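How a Robot Learns From Examples

A robot does not know how to pick things up. It has to learn, and it learns from examples. One example is a short recording of one try at a job, such as touching a card or reaching for a box.

At Ondlow, a team is gathering examples like these for a project called Brasex. 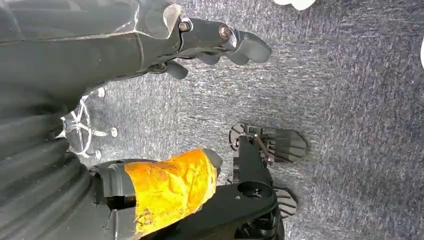
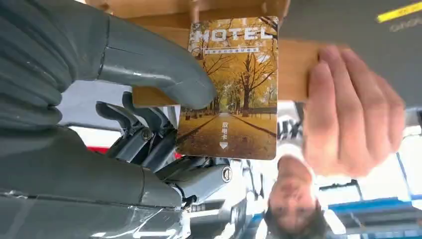
Cameras record while the robot's hands are at work. 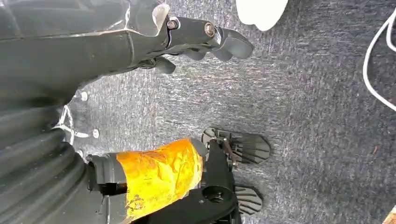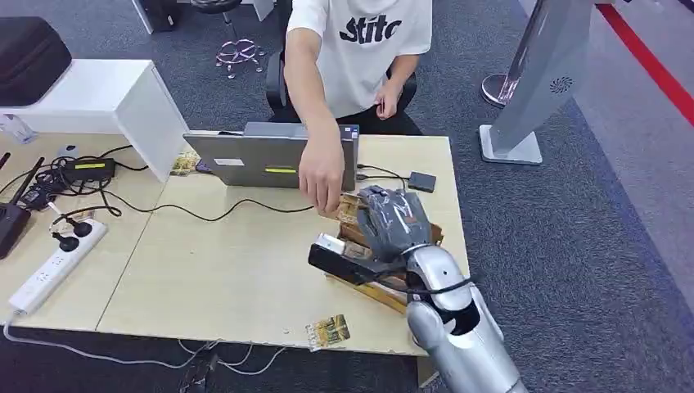

A reader named Dong wrote to ask why one good example isn't enough. If the robot gets it right once, Dong said, it should be able to copy that forever.

Copying works only if nothing changes. Move the card a little and the copied motion misses. So the team records the same job many times, with the card in different spots. In October they saved 700 examples. Then people watched every one and threw out the ones with mistakes. That left 600.

Next, a computer program goes through the examples. Each one has pictures and a list of how the robot's joints moved. The program looks for patterns that link the two. After that, the robot tries the job by itself, 45 times, and the team writes down each miss.

Words to know
Example: one recorded try
Joint: a place where a robot can bend
Pattern: something that happens again and again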